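Support > Broadband and Wi-Fi > Resolved tickets > Evening dropouts, upstairs flat

Print this page | E-mail this page

Filed under: slow or dropping connection, router placement, firmware

Ticket opened by Dumisani Gumede

The connection drops every evening. It comes back by itself after a few minutes, then drops again. I have a Mivonik router, supplied with the contract, and a Comdale extender in the hallway which I bought myself. Before anyone suggests it, I have turned everything off and on again. I have done so more often than I care to remember and I am not convinced it has ever done anything.

Your checker says my line is fine. Your checker also said my line was fine in September, when there was no service at all, so you will forgive me if I don't put much weight on it.

Reply from support, Anikó Balogh

Thank you for the detail. Could you tell me whether the light on the router changes colour when the connection drops, and whether a computer plugged in by cable loses it too? Please also move the router away from other electrical equipment, thick walls and anything with a metal casing.

Customer update

The light stays green. I find that odd, given that nothing works while it is green. The cable test took me two evenings as I had to borrow a cable long enough. The laptop on the cable stayed connected. The phone and the tablet both went off twice.

So it is the Wi-Fi and I accept that much. What I don't accept is the bit about moving the router. It has sat on the same shelf for years and it worked there until the end of the summer. Walls don't get thicker. I moved it anyway, to the windowsill, and it dropped that same evening.
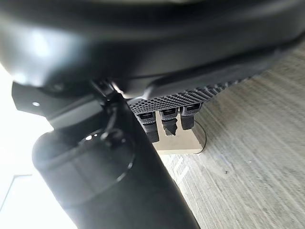

I then put it back on the shelf, where it dropped again, a little later than the night before. I would not read anything into that. One night is one night.

Reply from support, Anikó Balogh

That is very useful, thank you. As the wired connection holds, the fault is between the router and your devices. I'd suggest updating the router to the latest software. Many customers have seen an improvement.

Customer update

How many is many, and an improvement in what? I looked at the notes for the update and they say "stability and performance enhancements", as did the notes for the one before. If the last one had enhanced the stability I would not be writing to you.

I have installed it. It took 30 minutes, during which the page told me not to close the page. Result: one dropout that evening, two the next. Before the update it was one or two an evening. You may call that what you like.

I also rang the Rimix helpline, as the tablet is one of theirs, and was told it was certainly the router. I expect if I rang Mivonik they would say it was certainly the tablet.

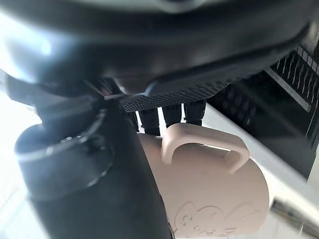 Case notes by Hiu-tung Hsieh, second-line support
Last updated 29 October 2021

I took this over after the update made no difference. The customer had kept a written list of times, and I asked for it before suggesting anything else. I have seen plenty of these lists and most are no help, but the times in this one bunched between seven and nine in the evening, with nothing at all after eleven.

The usual explanation for that is neighbours. Everyone comes home, every router in the building is talking at once, and yours suffers. I was not ready to settle for it. Crowding tends to make things slow, and the customer was describing a clean drop with a wait afterwards.

I asked for the router's own log, which is under Advanced, then System, then a button called Export – it is easy to miss. It showed the router changing channel by itself each time. The automatic setting was finding a busier channel than it liked and hopping. The router came back on its new channel fairly quickly, but the Comdale extender took several minutes to follow, and the phone and tablet were clinging to the extender the whole time.

What we changed:
Channel selection set from automatic to fixed, channel 11.
Extender restarted once, after the router.
Extender given its own network name, so the customer can see which one a device is using.

I asked the customer to leave everything else alone for a week. Changing three things was already more than I'd like, as we can't now say which of them mattered.

Customer update

No dropouts for six evenings. I am not calling it fixed. It went four evenings without one in September and then started again. Please leave the ticket open.

Second-line note

Left open for a further week as asked. No drops reported. The customer has turned the extender off altogether and says the bedroom signal is the same without it. Closed with the customer's agreement, to be reopened under the same number if it comes back.

Print this page | E-mail this page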